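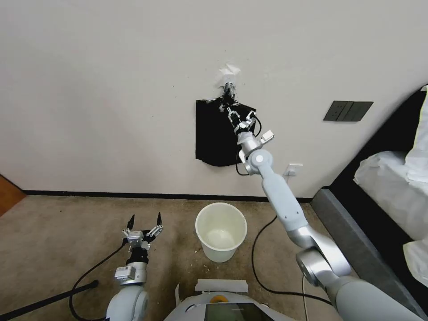
Black plastic on the wall, paper tuft at the top.

List: Girnari building systems
Date: 2 August 2019
Subject: Re: slab moisture readings before flooring

> We pulled the carpet in the Torell annex and put probes in the slab. Nine
> of them, drilled to 40 percent of depth. Most read fine but the two along
> the north wall came back at 88 and 91 percent RH. The adhesive from
> Prultesance is rated to 85. Do we wait or seal?

I would wait, at least until the probes have been in for 72 hours. Readings taken the same day as drilling tend to run off, and you don't say how long yours sat. Also check that the air handling was on. A slab at 27 C reads differently from the same slab at normal room temperature.

The north wall result looks like an edge problem to me. Stan had the same pattern in a 266 square meter room, and the source was a downspout emptying against the footing – the middle of the slab was dry the whole time. Look outside before you buy sealer.
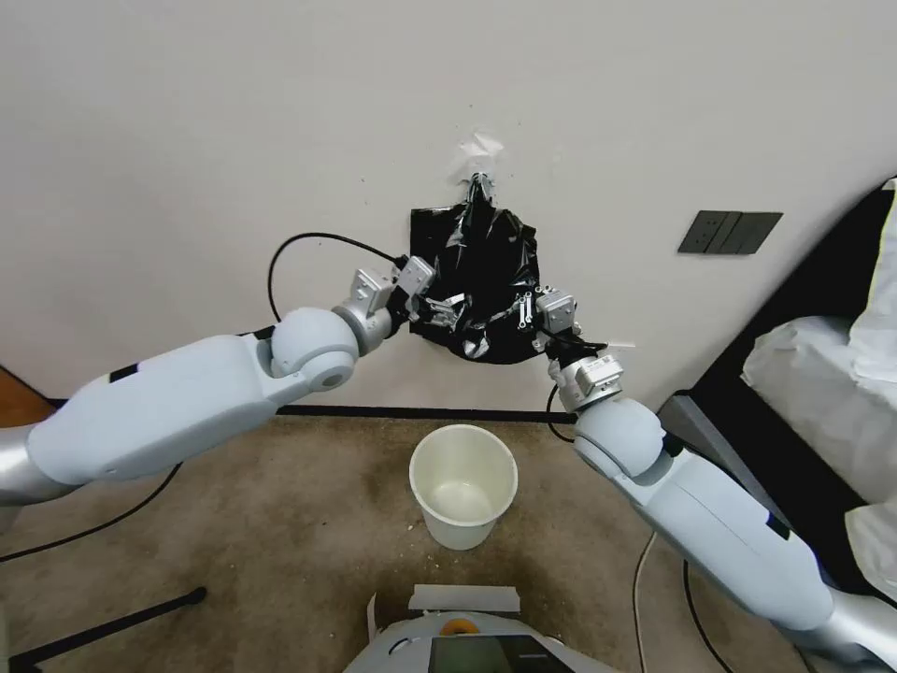

Can the old adhesive residue stay on the slab during the test?
It can stay, but drill through it cleanly and vacuum the hole before the sleeve goes in.

If the two probes are still over 85 in September, a two-part epoxy is the usual fix. Budget 23 hours between coats, whatever the can says.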